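8 Aug 2018

Up early again, and I had the coffee on at the Gukar shop before anybody else was in, so I gave the two-arm sorting cell the slow going-over I've been promising it since January. I do love that quiet hour! Kamol Thongsuk left me a note about the cables by the wrists (he worries about cables the way my mother worried about drafts), so I felt along each one and snugged up the plugs. Then I wiped down the finger pads, went over the little linkage screws, and checked the tabletop for grit before running it slowly with the bins out.

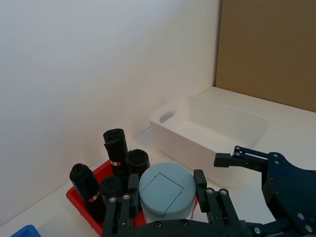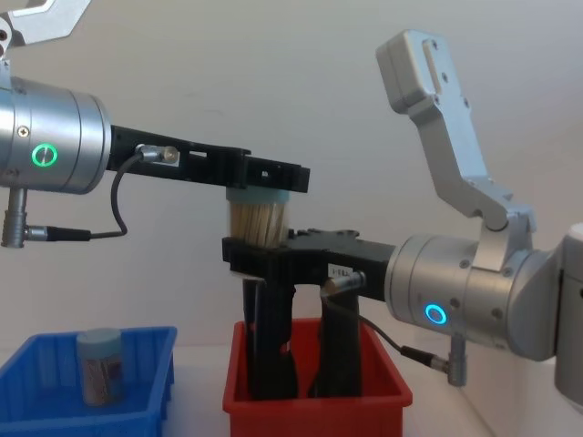
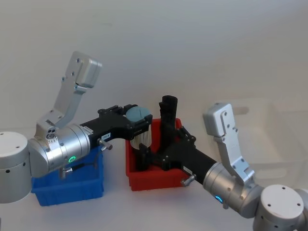
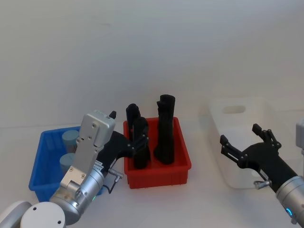
How often should the linkage screws be checked?

Every 100 hours of running, and again after any hard bump. I write the date on the card by the door so whoever is on next can see it.

Kamol called from Fitero after lunch and we talked far too long, mostly about whether to order new pads now or wait. I said order them, 14 of them, and keep the spares in the drawer with the hex keys, where I can find them without turning the whole place over. Home by six, tired feet, leftover soup.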